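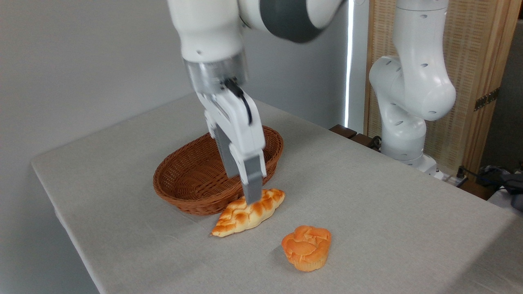

I have finished the second edition of the Clevura review book for diabetes educators, and these are my notes on it, mostly for people who have to recertify next June as I do. The book has 29 chapters and 400 practice items. I read it in order, which the preface advises against. The weakest part of my own knowledge going in was carbohydrate estimation for foods without a label, and the book spends two full chapters on it. A braided loaf like the one on the table in front of the wicker basket is a fair test. The strands make the top uneven, a slice from the middle does not match a slice from the end, and a patient who counts "one slice" at each meal can be wrong in either direction. The book's answer is to weigh the portion and multiply by a carbohydrate factor. It then gives a fallback for patients who will not own a scale, and I found the fallback more useful.

The question format has changed from the first edition. Each item now gives a short case, a lab table and a single question. The explanations sit directly under the items, so I covered them with an index card. The publisher, Hordiienko Press, also sells access to an online version that hides them. I tried it for one evening. The timer kept running after I closed the window and my scores were recorded as zero, so I went back to paper.

Coverage is uneven. Insulin adjustment is handled well, with worked arithmetic and the units carried through every line. Pump settings are current enough for my clinic. Kidney function gets 20 pages and deserves more. The chapter on foot examination repeats a table from the chapter on nerve damage, and the two copies disagree in one row, on how often to recheck a patient with reduced sensation and normal pulses. I wrote to the publisher and got an automatic reply.

I compared it with the Omo outline, which I used last time. Omo is shorter and is organized by keyword, so it works for looking up a term but gives little help with a case where three things are wrong at once. If you already see patients every day, Omo plus a set of questions is probably sufficient. If you have moved into administration, as several people in the Mumia study group have, use Clevura and start early.

Corrections to the answer key that I have confirmed against other sources: in the chapter on low blood sugar, the key for the second case is shifted by one line, and so is everything after it to the end of that chapter. In the chapter on steroids, the explanation is right and the key is wrong. I have not finished checking the pregnancy items and will add them to this post when I have.

Posted 12/8/24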